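Réka Dudás has run the staff kitchen at Kornmont's Zekau site for 2 years. Lunch is 300 covers, and until last autumn the mugs and glasses were cleared by hand, by whoever was free.

"It was the job people swapped shifts to avoid," she says. "You stood at the rack for the last part of the day and your back told you about it."

The robot cell came in October. Dudás was asked which items broke most often, and she said glasses. She was not asked where the bench should go, and she still thinks it is too far from the sinks.
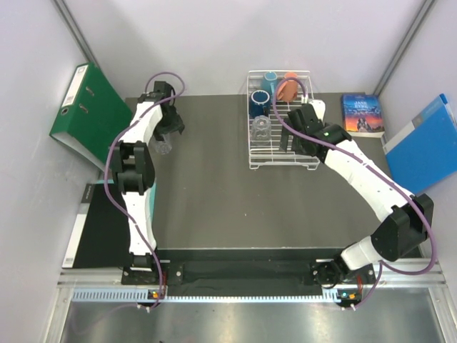

The two-arm cell at Zekau, with a clear plastic cup at the left gripper and mugs in the dish rack.

Radu Tudose looks after the cell. He used to work on the washing line himself and was given 30 hours of training before he took it over. Mugs with handles are harder than they look, he says, and a mug lying on its side is harder again.

"People think I press a button and sit down. I spend a lot of the morning on small corrections. It's more thinking than I had before, and less lifting."

His pay went up one grade. The others on the line stayed where they were, which caused some bad feeling. Dudás does not hide it.

"Two of them asked me straight out if they were next. I said no jobs were going this year. I couldn't say more than that because I hadn't been told more."

Her own hours are the same. She now spends the end of the shift on orders and rotas, work she used to take home.

Asked if she would go back, she takes a while to answer. "To the rack, no. I'd like the bench moved, though."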